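Winside's public library is dropping late fees starting in October, and I'm pretty thrilled — I've owed them money since middle school! The board voted last night, and 183 blocked cards will open back up.

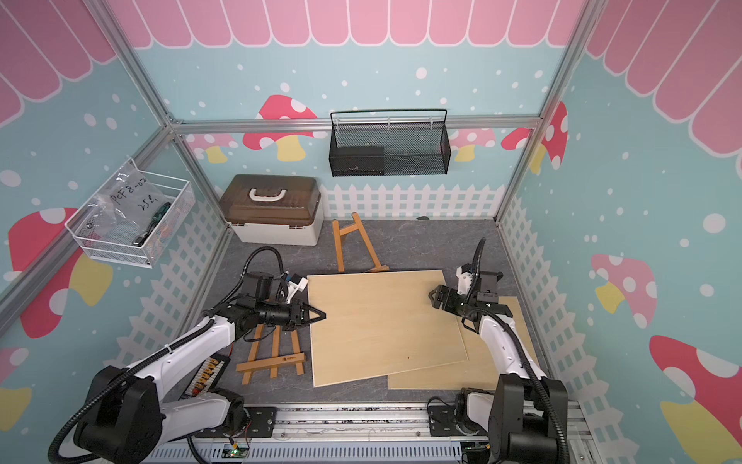

So what happens if you never bring a book back? After eight weeks you get billed for the price of it, same as now.

The Harms branch did this first. Flemeck and Stivier are still charging 14 cents a day, so check which branch your book came from.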